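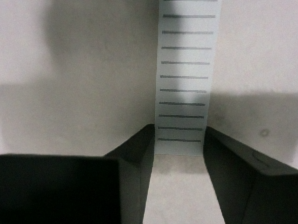

Capillary rise, coated stocks, second set. The first set was run with pencil ticks on the bench side of each strip and the readings drifted by a line or more depending on who was standing and who was sitting. I have gone over to a ruled scale for all of it. A pale blue-gray strip standing against an off-white wall, with charcoal lines that stop short of both edges, is easy enough to read by eye, and the bare margin matters for our purposes: on the old strips the rules ran full width and the ink wicked sideways along the cut edge before the front got there. New strips will be ruled the same way, margins left clean both sides.

Setup, June
Trough: the shallow Kokkonen one, not the deep one. Fill to the etched mark and top up between runs.
Strip length 60 mm above the clamp, cut along the grain. Cross-grain strips go in a separate envelope and are not mixed in.
Fluid: deionized water with the Astura dye, same bottle as before. Dye load unchanged.
Sample stocks: Grureck uncoated, Grureck light coat, Skidier board.

Search this notebook
Go

Runs
Uncoated behaved as expected. Front is ragged for the first few lines and then evens out. Height against square root of time plots straight up to line seven, after which it falls under the fit. Evaporation from the wetted face would do that. Arvo Turunen thinks the sizing is uneven through the reel and wants strips from the core end before we blame evaporation. Reasonable. The two can be separated by running one strip under the glass cover and one without, so that goes on the list.

Light coat: slow start, long dwell at the waterline, then a jump. Read as the coating holding off wetting until it swells. The dwell was not repeatable. Longest was 543 s, and that strip had a thumbprint near the foot, so it is struck from the table. Handle with tweezers from the top only. I have written this on the trough lid too.

Skidier board: barely moves. Stopped the timer at 1000 s with the front still under the second line. A wick test is the wrong tool for this stock. Cobb ring instead, when the ring comes back from the other bench.

Reading error
Read the same dried strip ten times, five from each side of the bench, without looking at the earlier values. Spread was a quarter of a line spacing head-on and close to a full line from the left. Parallax accounts for nearly all of it. Eye level has to match the front, which means crouching for the low lines. Joonas Laaksonen suggested a mirror behind the strip, as on an old meter scale. Tried with a scrap of mirror. Works, but the dye front is hard to see against its own reflection. Dropped.

Line thickness is also a term. If the front is hidden behind a rule it gets called at the lower edge of that rule, always. Earlier pages used the upper edge in at least one table. I have not gone back to correct those and they should not be pooled with these.

Humidity
Room was dry in the morning and came up after lunch when the washdown started next door. Temperature held at 27 C on the bench thermometer all day, warmer than I would like. The afternoon uncoated strips rose faster in the first minute than the morning ones by about the width of a rule. Small, but the same sign every time. Strips to be conditioned overnight in the cabinet from now on and carried over in the closed box.

To do
- core-end strips from the uncoated reel (Arvo)
- covered / uncovered pair
- rule a fresh batch, fine pen, let the ink cure before cutting
- check dye for settling, bottle was not shaken before the last three runs
- find the Cobb ring

Table of heights is on the loose sheet clipped behind this page. Fit constants not entered yet.

2 comments 0 shares
Previous entry | Next entry | Index | Methods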